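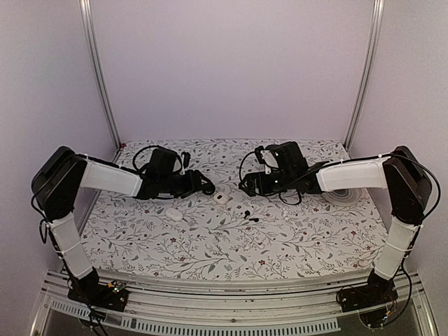 Figure 4.1 The two-arm cell, with small test objects on the work surface between the grippers.

Contents Previous Next Index Glossary

Chapter 4
A Two-Arm Cell for the Shared Workshop
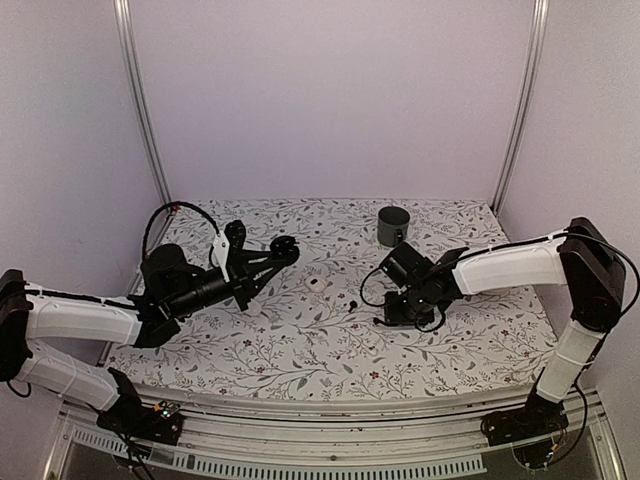
Hendrik Mathebula
Build lead, Greltaldale Community Workshop

Chapter 3 dealt with a single arm clamped to a bench. The reader who has finished those exercises has a working arm, a calibrated set of joints and a fair idea of how far the gripper strays from its commanded position. This chapter adds a second arm and puts both into an enclosure, so that the position of each base is fixed with respect to the other and to the work surface.

The cell used throughout the chapter was built at Greltaldale over one October. Its mechanical parts are ordinary. An aluminum rail runs across the front and carries both bases, one at each end. Two aluminum posts stand in the rear corners, and pale panels close the back and the sides. The front is left open. Readers working from the Sukham plans will find a closed front in the drawings; omit it until the exercises in Section 4.6 are complete, as every early fault requires a hand inside the cell with the power off.

4.1 Why a common rail

Two arms on separate clamps can be aligned well enough in the morning and be out by the afternoon. A bench flexes, clamps creep, and someone leans on a corner. When both bases are bolted to the same rail, a knock moves the pair together and the transform between them is preserved. Torque the base bolts evenly, then check the spacing with a steel rule before fitting any cable.

The arms face each other across the work surface, and their reaches overlap near the centre. The overlap is where handovers take place, and it is also where collisions take place. In Figure 4.1 the grippers are separated by only a narrow gap. For first motions, the Vitum controller should be set to 40 per cent of rated speed, and one arm should be parked whenever the other is being tuned. Raise the limit to 70 per cent after both arms have completed the homing routine 3 times without a fault.

4.2 Cable runs

Cable faults account for most of the entries in our workshop log. Fasten the cable to each rigid link and leave a free loop at every joint it crosses. The loop at the wrist is the one most often made too short. Rotate the wrist by hand to both ends of its travel with the motors unpowered, and add length if the cable draws tight at either end. A loop that is too long will sag into the work area and may be caught by the opposite gripper.

4.3 The work surface and test objects

Any flat covering will serve, provided it does not slide. A patterned covering is a harder case for vision software than a plain one, and results obtained on one should not be assumed to hold on the other. Record which was used.

Test objects should differ in size and shape. An earbud case, a single earbud, small beads and a mug make a reasonable starting set. The Doolan fingers supplied with the kit handle the case without adjustment. Beads call for the fine-tip settings given in Section 4.5.

4.4 Before power is applied

Confirm that the 2 controllers have different bus addresses. Confirm that the stop switch cuts motor power to both arms, testing it from each side of the bench. Clear the work surface, move both arms by hand to their parked positions and keep clear of the open front. The wiring table for the stop circuit follows.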